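**Season ticket price rise, anyone else thinking of packing it in?**

**plisura_end_lad**
So the email came through at teatime and I've read it three times now. Mine's gone up to £300 and for that I get the same seat, same view of the back of a floodlight, and they've taken away the free cup games. I've sat in the Plisura End since I was at school and I've never once thought about not renewing, but I'm thinking about it tonight. We won 7 home games last season. Seven! What are the rest of you doing?

**gannet**
Renewing. I moan every February and pay every time. £300 is still cheaper than most at our level if you go to everything, and I do.

**OldWadikian**
> £300 is still cheaper than most at our level

Is it though? My brother-in-law pays less two divisions up and he gets a padded seat. I don't begrudge the club a rise, the electric alone must be frightening, but losing the cup games on top is what stings. They could have done one or the other.

And can I ask where the Morelli money went? We had a big song and dance about the new shirt sponsor, players holding scarves up on the pitch and all the rest of it, and then we signed two loan lads and a keeper who was already here.

**gannet**
The Morelli deal paid for the new drains, it was in the programme. Not very glamorous but we did lose three home games to a waterlogged pitch the year before.

**plisura_end_lad**
I'd have happily watched them play in wellies if it got us a centre forward.

**touchline_tina**
Bit of a different view from me. I sit in the family stand with my two and the kids' tickets have come DOWN, they're £20 each for the whole season now. Twenty quid! You can't take them swimming for a month on that. I know it's no comfort if you're a single adult behind the goal but somebody at the club has at least thought about who's going to be sat there in ten years.

**plisura_end_lad**
Fair play, I hadn't seen that bit. Doesn't help me, but fair play.

**row_f_moaner**
So the rest of us are paying for the kids' tickets. Lovely. They spend the whole second half running up and down the steps anyway.

**touchline_tina**
Mine sit down and sing, thanks. The older one knows more words than you do.

**OldWadikian**
Let's keep it friendly, there aren't enough of us left on here to fall out.

What gets me is the timing. They sent it the night after Pestard away, when we'd all driven home in the sleet having watched us concede in the 96th minute to a corner that should never have been a corner. You'd think someone in the office would have said shall we leave it till after a home win.

**gannet**
They'd have been waiting a while.

It was a corner by the way. I was right behind it and it came off his shin.

**row_f_moaner**
It was not a corner. It came off their number nine, and the linesman was the wrong side of him to see it. My whole row was up.

**gannet**
Your whole row was at the other end of the ground!

**plisura_end_lad**
I'm with gannet on that one, sadly. I've watched it back and there's a big deflection. No idea where the stoppage time came from though.

Anyway, back to the money. Has anyone tried the monthly payments? It goes through that Wadik thing now and the small print made my eyes go funny.

**OldWadikian**
I did it last year. It's fine, it comes out on the first of the month and you get a plastic card instead of the book. You do pay a bit extra for it. And before anyone asks, I had my user name long before they put their name on the main stand.

**touchline_tina**
Monthly for us too, no bother so far. Ring the ticket office if you get stuck, don't email, they never answer.

**brew_before_kickoff**
Morning all. Been reading this over my first coffee and I'm staying put, I've got the same seat till they carry me out of it. But I do think we should ask for the cup games back. If enough of us write in politely they might budge. They did over the away coaches.

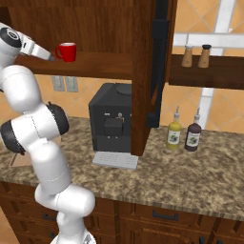 *Red mug up on its shelf, coffee machine underneath.*

**gannet**
I'd sign that. Politely, mind.

**row_f_moaner**
I'll sign it but I'm not promising polite.

**plisura_end_lad**
Right, I'll have a go at writing something tonight and stick it up here so you can all pull it to bits. Cup games back in for adult renewals, and a proper answer on where the sponsor money is going this summer. Anything else?

**OldWadikian**
Hot water in the away end toilets. I know it's not for us, but I took a mate from Pestard last season and I was ashamed.

**touchline_tina**
And the steps at the family stand end want a second handrail. Put that in please!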